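4. Premier détartrage et entretien du réservoir

Bon, on arrive au chapitre que tout le monde saute, et je vous comprends : la centrale vapeur Naltach est branchée, elle chauffe, la pile de chemises attend. Mais si vous habitez comme moi dans un coin où l'eau est dure, lisez quand même ces étapes avant votre troisième ou quatrième séance de repassage. J'ai flingué ma première centrale en moins de deux ans en faisant l'impasse, alors je prêche un peu, pardon.

Ce qu'il vous faut : une dose de détartrant Clastex en poudre (ou de l'acide citrique pur du rayon droguerie, ça marche aussi bien chez moi), un récipient large et bas, une vieille serviette, et un bon moment devant vous.

ATTENTION – Débranchez l'appareil et laissez-le refroidir au moins deux heures avant de toucher au bouchon de vidange. La cuve est sous pression quand elle est chaude. Même si la semelle du fer vous paraît froide, la cuve, elle, garde sa chaleur bien plus longtemps.

1. Retirez le réservoir amovible en tirant la languette vers vous. Sur la version 345, la languette est à droite ; sur la 481, elle est dessous et il faut soulever légèrement l'arrière. Ne forcez pas, le plastique casse net (je parle d'expérience).

2. Videz le réservoir dans l'évier et rincez-le deux fois à l'eau claire. Pas de liquide vaisselle, la mousse se retrouve ensuite dans le circuit et vous en avez pour trois séances à cracher des bulles.

3. Posez la centrale sur une surface stable et protégée, au bord de l'évier ou sur une table couverte. Une vieille nappe ou un drap usé font très bien l'affaire, parce que l'eau de vidange tache.
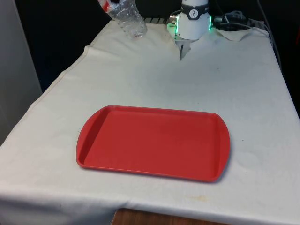

4. Glissez votre récipient sous le bouchon de vidange et dévissez d'un quart de tour, avec une pièce de monnaie si vos doigts n'y arrivent pas. Laissez couler sans pencher l'appareil. Une fois que ça goutte seulement, vous pouvez incliner doucement vers l'avant.

5. Revissez le bouchon à la main, sans serrer comme un sourd. Le joint Griron fourni d'origine est souple et s'écrase vite. S'il est fendu ou tout plat, remplacez-le maintenant !

6. Diluez la dose de détartrant dans 60 cl d'eau tiède, remuez jusqu'à ce qu'il ne reste plus de grains au fond, et versez le tout dans le réservoir. Remettez-le en place, vous devez entendre le clic.

7. Rebranchez, réglez sur vapeur minimale et attendez que le voyant cesse de clignoter. Tenez ensuite le fer au-dessus de l'évier, semelle vers le bas et loin des mains, et appuyez sur la gâchette pendant 5 secondes. Faites une pause, recommencez, et continuez jusqu'à avoir passé la moitié du mélange.

8. Éteignez, débranchez, et laissez agir une demi-heure. Moi j'en profite pour trier le linge.

9. Rallumez et videz le reste de la même façon. Après ça, débranchez encore une fois, respectez de nouveau les deux heures de refroidissement, puis vidangez comme à l'étape 4.

10. Rincez avec deux réservoirs pleins d'eau claire, toujours en vapeur au-dessus de l'évier. Terminez par un coup de fer sur la vieille serviette, et s'il reste des traces brunes, refaites un rinçage.

REMARQUE – Jamais de vinaigre blanc dans cette machine. Je sais, on le conseille partout, et je l'utilise pour ma bouilloire, mais sur la Naltach il attaque les joints et l'odeur reste dans le linge pendant des semaines.

REMARQUE – Si vous utilisez une cartouche filtrante Nakajima, enlevez-la avant l'étape 6 et gardez-la dans un verre d'eau. Le détartrant la rend inutilisable. Remettez-la juste après le dernier rinçage.

Et la fréquence, alors ? Avec une eau dure, je détartre une fois par mois. Avec une eau douce ou coupée de moitié d'eau déminéralisée, tous les trois mois suffisent largement. Si la vapeur sort par à-coups ou si la pompe fait un bruit de vieux tracteur, n'attendez pas la date prévue, allez-y tout de suite.

Pour le rangement entre deux séances, videz toujours le réservoir et laissez le couvercle ouvert. Le cordon s'enroule dans le sens des aiguilles d'une montre, autrement il se vrille et la gaine finit par craquer près du fer. Le nettoyage de la semelle est traité au chapitre 5.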